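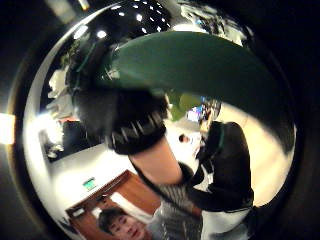
Who is Gifty Agbeko?

Gifty Agbeko is a Canadian stage and television actress, voice performer and occasional playwright, best known for playing the harbour pilot Mugo in the television comedy Sinska.

Early life

Agbeko was born in Murinbridge, a mill town with one theatre and, at the time, two rival drama societies that refused to share it. Her mother belonged to one and her father to the other. She has described dinner as "a long interval with no ice cream."

She first appeared on stage at the age of six, as a hedge. The local paper gave the production a kind review and did not mention the hedge. She went on to play larger plants, and then people, and left school with a prize for elocution and a report that called her "audible."

She studied theatre for two years before leaving to join a touring company that performed in curling rinks during the off-season. The company folded in Saskatchewan with 18 dates still to play. Agbeko got home by selling her half of the costumes.

Career

Her first paid television work was a commercial for Todix, a floor cleaner, in which she slipped on a kitchen floor and recovered with dignity. The commercial ran for years, much longer than the product did. She was recognized for it in grocery stores well into her thirties and was once asked to sign a mop.

A run of small parts followed: nurses, a bailiff, several women who had seen the suspect leave. In a single winter she was killed off in three different crime dramas, two of them by the same actor.

Sinska made her name. The series, set in a port where almost no ships arrive, was planned as a drama and became a comedy partway through the first season, when the producers noticed which scenes the crew were laughing at. Mugo was written for a man of 70. Agbeko, then 45, read for the part of his daughter, was handed the wrong pages and was hired before anyone sorted it out. The daughter was dropped from the script and is referred to only once, as having moved to Halifax.

Mugo rarely speaks for more than a line or two at a time, and fans of the show still argue over whether the character's first name is ever given. (A name is shouted in the second-season finale, but there is a foghorn.)

Stage work

Agbeko returned to the theatre between seasons. Her one-woman play, The Understudy's Lunch, opened in Murinbridge in December in a hall that seated 300 and had no working heat. Critics admired the stillness of the audience. The play has since been revived in warmer buildings, to more mixed notices, and a shortened version was recorded for radio.

Her only attempt at a musical closed in previews. She has declined to discuss it, although she is known to hum the second-act number.

Voice work

She has narrated audiobooks, mostly sea stories, and voiced a badger in a children's cartoon. The badger was meant to appear in one episode but proved popular with parents, and was given a bakery.

Personal life

Agbeko lives outside Murinbridge and keeps bees, with what she calls limited consent from the bees. Both drama societies have made her an honorary member. She attends the meetings of each in alternate years and sits near the door.

On May 13, 2024, the town named a footbridge after her. Her surname was spelled correctly on one end of it.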